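Skenus @ Stindov
Notes on teaching by hand, as a thread.

1/ Spent most of July recording demonstrations with hand-held grippers. Writing down what I've learned before I forget it. The task is dull: pick up a lidded plastic box with both hands, move it, put it down.

2/ You hold one gripper in each hand and squeeze a trigger to close it. The arm copies the motion later, from the recording. I used to do this by remote control and managed 86 usable takes in my best week. With the grippers I got 300.

3/ The box is harder than it looks. It's smooth and it flexes. If one side closes before the other, it slides across the table and the take is no good. Abelardo Ticona told me to stop looking at my hands and look at the lid. That helped.

4/ Starting position: both grippers level with the lower half of the box, one each side, then close together.

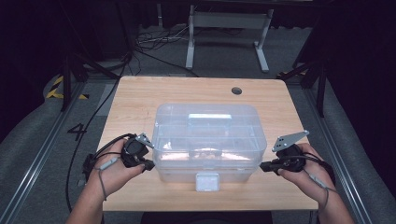

5/ Cables. Let them hang down past your wrists and keep a bit of slack. I lost a whole afternoon to takes where a cable was pulling my left hand back and I'd been correcting for it without noticing. The policy learned the correction.

6/ Go slower than feels natural, but don't stop. If you pause to think, the arm will pause there too. Brayan Restrepo bins anything with a pause over 2 seconds and I've come round to doing the same.

7/ Keep some of the clumsy ones. A take where you miss and then recover is worth having. A take where you miss and give up isn't.

8/ I do 3 short sessions a day now. After about an hour my grip gets lazy and it shows in the data.

9/ Next is the same box with things in it. I expect the weight to change most of the above.

Contact | © Skenus | Back to top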